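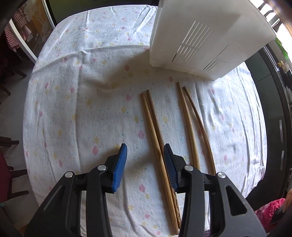
Two pairs of chopsticks on a flowered tablecloth.

4. Setting up a game on the Prellska scoreboard

This section is for the person who sits at the scorer's table in a basketball game. Please finish section 3 (mounting and cabling) before you start. The console must stay connected to the mains during the whole game, as the battery inside keeps only the memory and does not drive the display.

4.1 Before the teams come in

1. Switch on the console with the key at the back. The display shows all segments for a moment and then goes dark, except for the clock.
2. Press MENU and choose GAME TYPE. Turn the wheel to BASKETBALL and press OK.
3. Choose PERIODS and enter the number of periods and the minutes for each. Overtime is set on a separate line. If you leave it at zero, the console will not allow overtime later without a restart.
4. Choose TEAMS and type the two names. The display has space for eight letters, so a long name must be shortened. In the Grarngate hall, for instance, the home side is stored as GRARNG.
5. Press STORE. The console gives one short beep.

Note: The horn is factory set to level 53. In a small hall this is quite loud for the people in the first row. Level 40 is enough in most school gyms. You find it under MENU, SOUND.

Caution: Do not press STORE and CLEAR together. This deletes all saved games, also those of other users.

4.2 During the game

6. Start the clock with the green button when the referee gives the sign. The same button stops it.
7. Add points with the keys +1, +2 and +3 on the side of the team which scored. To correct a mistake, hold MINUS and press the same key.
8. Add a team foul with the FOUL key. At the end of the period the fouls return to zero if AUTO RESET is on.
9. For a time-out, press T/O on the side of the team. The game clock must be stopped first, otherwise the key has no effect.

Note: The wireless handset and the console cannot both control the clock. The one that was switched on last has the control.

4.3 After the game

10. Press END and confirm with OK. The result goes to the memory, which holds 800 games. When it is full, the oldest game is overwritten without warning.
11. Copy the results to a USB stick if your league asks for them. The Bowen league accepts the file as it is.

For questions about this section, write to Lleucu Edwards at Zomeck, customer support.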